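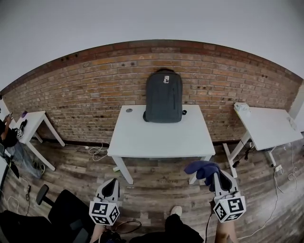
White desks along the brick wall, backpack on the middle one

marloes_n
Desks are in, finally. As you can probably tell I haven't done anything with the cables yet. One white power strip on the floor by the right-hand desk and leads wandering over the boards from there, plus a tangle under the middle one. I want it all up off the floor before the end of April. What do people use under a plain white top with metal legs? I'd like to spend as little as possible.

bartdg
Tray under the back edge, screwed in. I have the Kendura one, 53 cm long, and it takes a strip and two adapters. Pilot holes first and check your screws are shorter than the top is thick.

catinca.b
Don't screw into them if you might sell them on. The Mutell clamp tray grips the back edge and needs no holes. Mine has been up two years with a six-way strip in it.

bartdg
Clamps want a gap behind the desk. Those look pushed up to the wall to me, and old brick is never flat. You'd end up with the desk sitting 2 cm out and pens going down the back.

catinca.b
2 cm is nothing. You need that for the plugs anyway.

asanka_r
Could you put the strip on the wall instead? I did that in my last place. Masonry bit, plugs, two screws, done.

bartdg
Into that brick? I can see holes in it already. If it's soft the plugs will just spin. Drill the mortar if you must, but I'd leave the wall alone.

marloes_n
It's rented so no drilling the wall, should have said. The desks are mine. The middle one has a cable hole at the back left, does anyone use theirs? I can't get a Michiels plug through it, the head is too fat.

jjacobs
Feed the other end through. If the lead comes out of the adapter, leave the adapter underneath and only bring the thin end up. Velcro ties on the legs for the rest. I bought a bag of 13 from Jukulix and still have half of them.

catinca.b
Agree on velcro. Not zip ties, you'll be cutting them off again within a month.

bartdg
Zip ties are fine if you leave them slack.

asanka_r
Also the black adapter hanging down by the leg of the right desk - I'd get the weight off that lead. Stick it to the underside with a bit of velcro tape.

marloes_n
Right, will do that one tonight. Going for the clamp tray on the right desk first and I'll pull it forward a bit. If the gap annoys me I'll get the drill out. What about the bag, hook under the top or just leave it up there?

jjacobs
Hook on the side. A full backpack takes up half your working space.

bartdg
Screw-in hook or clamp hook? Only asking.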